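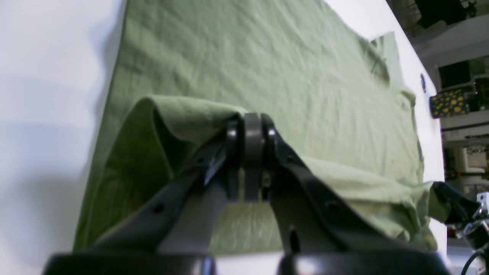 Green cloth on a white tabletop, part lifted

July
By Bianca Manole

Kamgate is a paranormal romance serial in 4 volumes, published by Szulc and sold singly or as a boxed set. This page covers the boxed set.

The story concerns Taka, a harbour pilot who has not aged since the port was built, and Barby, the insurance assessor sent to find out why he has signed the same register for so long. The first volume is told entirely from her side. His chapters begin in the second. Readers who prefer to know in advance: the romance is slow, the couple stay together, and there is some blood, mostly in volume three.

Contents of the set

Four paperbacks in a card slipcase. The text is the revised one, with the chapter order of volume two corrected. Each volume runs to a little over 200 pages and has its own map of the port. A short story, set before the main events, is printed at the back of volume four and is not sold separately.

Format and binding

The covers are matt laminated and the spines are sewn, so the books will open flat once they have been read through. Type is set one size larger than in the single volumes. The slipcase is a close fit - pull the books out in pairs if they stick.
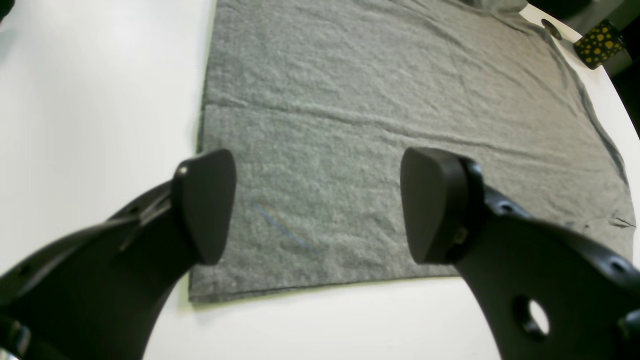 Grey T-shirt laid flat on a white table

Print run and ordering

The run is 3,000 sets. Orders are packed in the sequence they are received and leave the warehouse within 8 working days. Sets are not split, and a damaged volume is replaced by exchanging the whole set. Keep the outer carton until the books have been checked.

Single volumes remain available in the older format. They do not match the boxed set in height, and the spine lettering runs the other way, so mixing the two on a shelf is not recommended.

Reading order

Volumes one to four, then the short story. It can be read first, but it gives away the name of the harbour master - a point the first volume holds back until its last chapter.

An electronic edition of the full set is planned. It will carry the revised text and the maps, without the larger type setting.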